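**Gripper and controller comparison, Monday, April 18, 2022**

Project: Clulholm. Arm: Franka Emika, simulation only.

1. Controllers. The Plulier controller completed 139 episodes on the countertop layout. The Bai controller was run on the same layout with the same object positions. Logs from both are on the project drive.

2. Timing. Bai drops commands when the step exceeds 6 ms. Cause not established. Plulier shows no drops at the same setting.
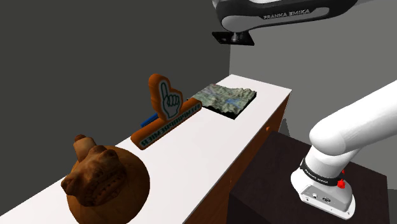

3. Grippers. Wirkitz two-finger model to be loaded next with the force limit at 70 N. Collision meshes for the fingers need simplifying first. Suction model deferred to November.

4. Decisions. Plulier stays the default. Bai will be rerun with a shorter step before any comparison is reported. Total for the full set is fixed at 1445 episodes per controller.

Open: wrist camera offset differs between the two configuration files.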